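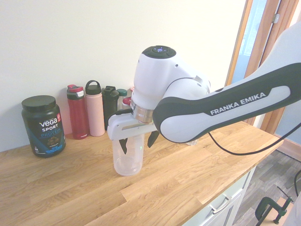
¿Qué es exactamente un coste fijo?

Es el gasto que tu negocio paga igual vendas mucho, poco o nada durante un periodo determinado: el alquiler del local, el seguro, la cuota de la gestoría.

Capítulo 3
Lo que cuesta abrir la puerta

Te confieso que la primera vez que me explicaron los costes fijos y variables pensé que era una de esas distinciones que se inventan para tener algo que preguntar en junio. Me la aprendí de memoria, la solté en el examen y la olvidé. Volvió a mi vida unos años más tarde, cuando ayudé a Teodora Nikolovski con las cuentas de Flodoria, su cafetería (bueno, mitad cafetería, mitad tienda de plantas, que eso también tiene lo suyo cuando toca repartir gastos).

Teodora vendía mucho. Tenía cola por las mañanas, los cafés salían sin parar y a final de mes en la cuenta no quedaba casi nada. Ella estaba convencida de que el problema era el precio de la leche. Yo, que iba de lista, también lo creía, y nos pasamos una tarde entera comparando proveedores. Ahorramos una miseria.

Al día siguiente hicimos lo que tendríamos que haber hecho al principio: coger todas las facturas y separarlas en dos montones. En uno, lo que crecía con cada café servido. En el otro, lo que llegaba de todas formas, aunque cerrásemos la persiana y nos fuéramos a la playa. ¡Menuda diferencia de altura entre los dos montones!

Fíjate en una factura cualquiera del segundo. Teodora pagaba 472 euros al mes a Trendico por un paquete de software de caja, reservas y fidelización. Lo usaba para cobrar y poco más. Si de cada café, una vez descontados el grano, la leche, el azúcar y el vaso, le quedaba 1 euro limpio, necesitaba vender 472 cafés solo para pagar ese recibo. Y todavía no hemos hablado del alquiler.

A ese euro que queda después de restar los costes variables lo llamamos margen de contribución unitario. El nombre es feo, pero dice bastante bien lo que hace: es lo que cada unidad vendida contribuye a pagar los costes fijos. Cuando ya están todos pagados, el margen de la unidad siguiente es beneficio. Ese momento, el punto muerto o umbral de rentabilidad, va a ocuparnos casi todo el capítulo.

Antes de meternos en fórmulas, un aviso sobre la palabra «fijo», que engaña bastante. Un coste fijo puede cambiar: te suben el alquiler en julio y ya está, es otro número. Lo que no hace es moverse al ritmo de tus ventas. También hay costes que van a escalones. Una sola persona en la barra atiende, digamos, a 38 clientes en una hora punta; si vienen más, hay que contratar a otra, y el gasto en salarios pega un salto. Y luego están los mixtos, como la luz, con una parte que pagas por tener contador y otra por lo que consumes. Los veremos en el apartado 3.4, con calma.

El capítulo sigue dos negocios muy distintos. Flodoria nos servirá para los cálculos básicos. Más adelante aparecerá Lysenko, un taller de encuadernación con 14 empleados y bastante maquinaria, donde decidir qué es fijo y qué es variable da para discutir un buen rato (yo he cambiado de opinión dos veces mientras lo escribía).

Ten a mano una hoja de papel y una calculadora. Si puedes, busca también una factura de tu casa, la del agua o la del teléfono, e intenta marcar a lápiz qué parte pagarías aunque no consumieras nada. La usaremos en el primer ejercicio.

3.1 Dos montones de facturas

Empezamos por el alquiler de Flodoria, que es el caso fácil. Teodora paga lo mismo en agosto, con medio barrio fuera, que en diciembre, con la tienda llena de gente buscando flores de Pascua. El importe total no se mueve. Lo que sí cambia, y mucho, es la parte de alquiler que le toca a cada café, y por ahí vamos a entrar en el primer cálculo.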